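Skukero Countertop Dehydrator: User Manual
Section 4. Preparing Fruit for Drying

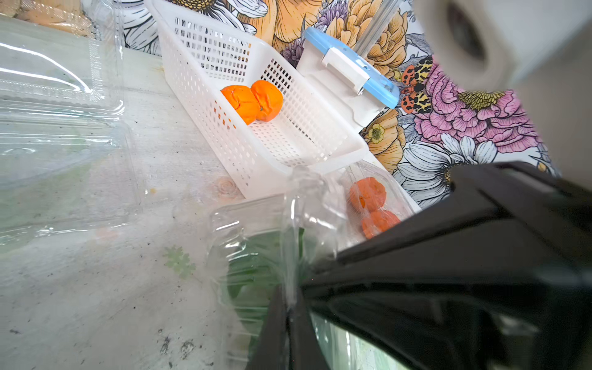
4.1 Before You Begin

1. Place the unit on a level, heat-resistant surface with 6 inches of clearance on all sides.
2. Wash citrus fruit under running water and dry it with a clean towel.
3. Cut the fruit into even slices and remove the seeds.

4.2 Loading and Starting

4. Arrange the slices in a single layer on each tray. Slices must not overlap.
5. Close the door and press POWER. The display shows the last program used.
6. Select CITRUS and run the empty-chamber fan for 30 seconds when prompted - the trays may remain outside the unit during this step.
7. Insert the trays and press START.

Note: Let dried fruit cool fully before moving it to a lidded container.

CAUTION: Do not cover the rear vent. Do not connect the unit to an extension cord rated below 2000 watts.

For replacement trays, contact the Bivcombe service center and quote part number 300.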